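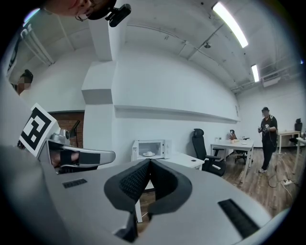
動作収録オペレーター(契約社員)募集要項
Vultport株式会社 Watholm事業所

募集の背景
当社は社員食堂および小規模給食施設の運営を受託している。Watholm事業所では、加熱・取り出し・配膳補助の各工程を双腕ロボットに移管する計画「Rakena」を進めており、ロボットに学習させる手作業データの収録を所内で行っている。収録の担当者はこれまで厨房勤務者の兼務であったが、収録量の増加に伴い専任者を置く。

対象となる工程は、電子レンジの扉の開閉、皿の出し入れ、食品の移し替え、卓上の片付けなどである。いずれも厨房では無意識に行われている動作で、作業標準書にも記載が少ない。扉を開けてから皿に手をかけるまでの間の取り方、皿を水平に保つ持ち方といった細部は、経験者の手から直接記録する。

業務内容
1. 収録作業
両手に手持ち式グリッパーを装着し、指示書に沿って工程を繰り返す。頭部にはカメラを付けたストラップを着用する。指示書には開始位置、把持対象、終了条件が記載されており、手順の省略や順序の入れ替えは認めない。把持に失敗した場合はその回を中断せず、終了条件まで続けたうえで失敗として記録する。

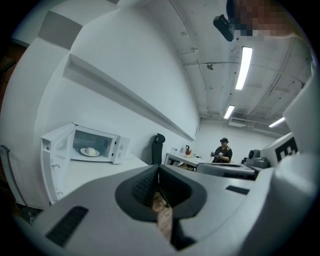
文責:Vultport株式会社 業務設計課

収録は2名一組で行う。一方が動作を担当し、もう一方が開始・停止の合図、指示書の読み上げ、記録票の記入を担当する。役割は休憩ごとに交代する。動作担当は合図があるまでグリッパーを作業範囲の外に保持し、自己判断で収録を開始しない。

2. 配置と復旧
机、椅子、調理機器および食品の配置は、指示書の配置図に従って変更する。同じ動作でも配置を変えて収録するため、机の移動が一日に複数回発生する。各回の終了後は扉、皿、食品を開始位置に戻す。床面の電源ケーブルは配置変更のたびに経路を確認し、通路を横断する箇所は記録票に記入する。

3. 確認作業
収録後のデータを端末で再生し、マーカーの隠れ、手元の見切れ、グリッパーの開閉量の欠測を確認する。不良と判定した回には理由コードを付す。判定に迷う回は保留とし、業務設計課に回付する。削除は行わない。

4. 改善提案
厨房での実務と指示書の内容に相違がある場合は、所定の様式で報告する。厨房経験のある応募者には、この業務への寄与を特に期待する。

自動化後の職務について
Rakenaの導入は、厨房の加熱工程に従事する勤務者の職務内容を変更するものである。応募にあたり、以下を了解されたい。

・加熱工程の専従ポストは、導入済みの施設から順次廃止する。該当者は盛り付け、検品、機器監視のいずれかに配置換えとする。基本給の等級は配置換えを理由に引き下げない。
・機器監視の担当者は、ロボットの停止時に手作業で工程を引き継ぐ。このため、手作業の技能確認は導入後も定期的に実施する。
・繰り返し動作による手首への負担は軽減される見込みである。一方、監視業務では立位での待機が増える。先行導入したGodside食堂では、この点について勤務者から改善要望が出ており、交代間隔の見直しを行っている。
・収録データは動作の学習にのみ使用し、収録者および厨房勤務者の人事評価には使用しない。1回ごとの所要時間も評価の対象外とする。

Godside食堂の昼の提供数は100食近くで、加熱工程の移管後も提供時間帯は変更していない。変わったのは朝の準備手順である。食品の置き位置を配置図に合わせる作業が加わり、従来は各人の裁量であった棚や卓上の使い方が統一された。この統一を不便とする意見もあり、配置図の改訂は勤務者の報告をもとに続けている。 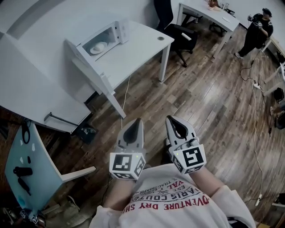 応募資格
・両手で器具を保持した状態での立ち作業に支障がないこと
・眼鏡またはコンタクトレンズの使用は可。頭部ストラップの着用が可能であること
・日本語の指示書を読み、記録票に正確に記入できること
・机および椅子の移動ができること
・厨房、給食、弁当製造等の実務経験がある方を優先する
・ロボットおよびプログラミングの知識は不問

勤務条件
勤務地:Watholm事業所内 収録室
勤務時間:9時から17時まで(昼休憩あり、時間外勤務は原則なし)
休日:土曜、日曜、祝日
雇用期間:採用日から7月末日まで。業務量および本人の希望により更新する場合がある
賃金:当社契約社員規程による。厨房実務経験は等級の決定に際して加算する
社会保険:法令の定めるところにより加入
服装:自由。ただし袖口が広がる衣服、手首の装身具は不可。滑りにくい靴を着用すること
貸与品:グリッパー、頭部カメラ、ストラップ用当て布

安全および健康管理
連続収録は指示書に定める回数を上限とし、上限に達した時点で休憩に入る。手首、肩、首に違和感がある場合は回数にかかわらず中止を申し出ること。中止による賃金の減額はない。収録に使用した食品は喫食禁止とし、所定の容器に廃棄する。

収録室では映像を常時取得する時間帯がある。時間帯は入口に掲示する。参加者の顔が映像に含まれる場合は、保存前に加工処理を行う。採用時に映像の取り扱いに関する同意書への署名を求める。同意の撤回は書面により随時受け付ける。

選考方法
書類審査の後、収録室にて面接と実技確認を行う。実技は皿の移動と扉の開閉で、速さは採点しない。指示書どおりの順序で行えるか、失敗した回を記録票に正しく記入できるかを確認する。

応募方法
履歴書および職務経歴書をWatholm事業所受付に郵送または持参すること。封筒の表に「収録オペレーター応募」と朱書する。締切は2023年1月31日(火曜日)必着とする。応募書類は返却しない。選考結果は合否にかかわらず書面で通知する。

現在Vultportの厨房に勤務している者が応募する場合は、所属長の承認を要しない。採用後に元の職場への復帰を希望するときは、雇用期間満了前に業務設計課へ申し出ること。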